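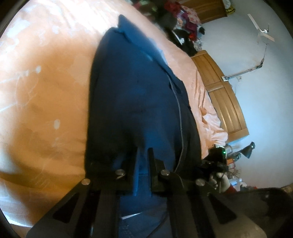 *Folding on the peach sheet – navy one, already in its long lengthwise fold, pointy collar bit at the top end.*

February, started 2:40 pm

Bedroom folding again, at the Skumodham flat. I did the gripper work today and Malathi ran the notes and the episode numbers from the office. We're at 756 usable demos for the fold task now, out of 1,174 recorded, and I'd love to see that gap shrink before we send the next batch to Fametberg for training!

What I was trying today was slower closes. Last time Geetha looked through my takes she said I snap the fingers shut the moment they touch cloth, so the policy learns to do the same and then pinches up the bedsheet along with the garment. Fair enough – I do that. So the rule for this session was to come down, stop, count one beat in my head, then close. It feels silly for the first ten minutes and then you stop noticing it.

Dark clothes are still the annoying ones. The navy goes nearly flat to my eye once it's folded lengthwise, and I keep having to hunt for the seam line down the right side to know where my second grab should go. On the peach sheet the outline is fine, so the background is okay, it's the inside edges that vanish. I want to try a side light next time (Malathi thinks a brighter ceiling bulb would do it, we'll see who's right).

Cable: it runs right across the garment and down through the fingers. I caught it in a grasp twice and threw both takes out. Clipping it to my sleeve helped until I reached for the far end of the bed, and then it pulled. Need a longer lead, or route it over the shoulder the way the Brerkden people do.

Takes to look at again:

- 209 – nice clean second fold, would use this one for showing new people
- the 7 right after it – I was rushing, sleeve fold comes out crooked, please check before they go in
- anything with the red and pink stuff from the pile – grabs were good but I started some of them too close to the bed

Also changed how I end an episode. I used to open the fingers and whip my hand away, and Hegde's replay script chopped off the last bit as noise. Now I open, lift straight up, hold still, then stop recording. Malathi says the three she replayed so far came through whole.

White gloves are fine for grip but too warm. Asking for thinner ones.

Next session: side light, longer lead, same slow closes, and start with the dark stuff while my wrists are fresh. Geetha, if you have time for takes before then, start with the crooked ones.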